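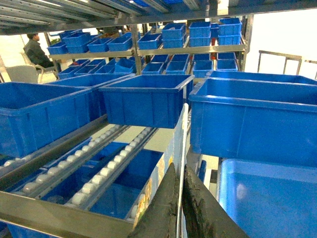 Small gift shop moving to smaller premises - what do I do with the leftover stock?

Posted 08/07/2020 in Small Business and Market Stalls

I run a little card and gift shop in Grellomham and the lease is up in October. The new place is half the size and has no back room. I've got 18 cartons of stock that hasn't moved in a long while. It's mostly greeting cards, paper bags, tissue, ribbon and some party things. My accountant says it's on the books at $3,000, which is what I paid for it, but I doubt anyone would give me that now.

I don't want to pay for storage. The storage place out on the Hukmont road quoted me for a 6 month minimum and it's more than I'd get back. I also don't want to send it all to the tip, as most of it is perfectly good paper.

What I'd like to know is:

Is it worth trying to sell it as one job lot, or should I break it up?

If I give it away, can I still write it off?

Has anybody dealt with Kemppainen Clearance? They say they pick up, but there's no price on their website.

I've started sorting cards by occasion in the evenings and it's very slow going.

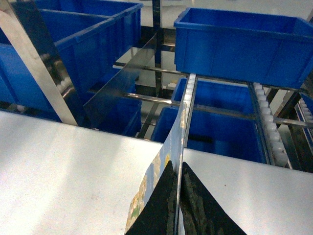 Card with cartoon pictures on a pale blue background

A lot of the cards have lost their envelopes, if that makes a difference.

3 answers

Answer 1 (marked helpful by 6 members)

I closed a stationery shop a few years back, so this is from experience and not advice from a professional.

Break it up, but only into a few groups. Buyers of job lots pay by the carton and they assume the worst about what's inside. If you can honestly label a carton "birthday, with envelopes" you'll get a better price for it than for a mixed one. Don't go further than that. I sorted mine down to colour and it took weeks I should have spent on the move.

Cards without envelopes aren't a dead loss. Most standard cards fit one of 2 or 3 envelope sizes and you can buy those in bulk. Measure a handful first. If they're odd sizes, put them in the giveaway pile - craft groups and kindergartens will take them and won't care.

Gift bags and tissue I'd keep, or at least the plain and floral ones. They fold flat, they don't date, and you'll go through them in the new shop anyway. Anything with a year printed on it should go in the recycling now. Check for glitter and foil before you do, as our council wouldn't take either with the paper.

On the write-off, ask your accountant before anything leaves the building. Mine wanted a list with quantities and what I'd paid, plus a receipt from whoever took the goods. The rules differ depending on whether you sell it, donate it or throw it out, and I wouldn't rely on a forum for that part.

Run a sale first. Put a table near the door, one price for everything on it, and leave it there for a fortnight. I got rid of a third of mine that way with hardly any effort. People buy up wrapping things early if they're cheap enough, so put the bags at the front.

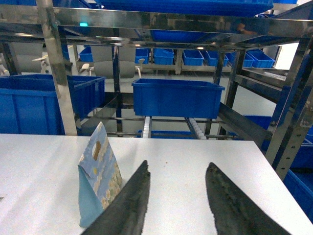
Grivov: Agree about the table by the door, but I'd price the bags in bundles and not singly. Five for a couple of dollars went much faster at our stall than fifty cents each, and there was less fiddling with change.

Answer 2

Kemppainen picked up from us when we cleared out a party supply shop. They were on time and polite. They only pay for full cartons and they wouldn't give a price over the phone, you have to send them a list. Payment came a bit over two weeks later. It wasn't much but the floor was empty, and that was what we needed at the time. Ask whether pickup to Grellomham is included. We're closer to them than you are and they mentioned a fuel charge for longer runs.

Answer 3

just donate it. schools always want paper stuff

Comment from the original poster

Thanks all. I've sent a list to Kemppainen for the party things and will put a table out for the cards and bags next week. I rang the accountant as well and she does want quantities, so I'm back to going through cartons. Does anyone know if tissue paper can go in with ordinary recycling? I've been told both yes and no.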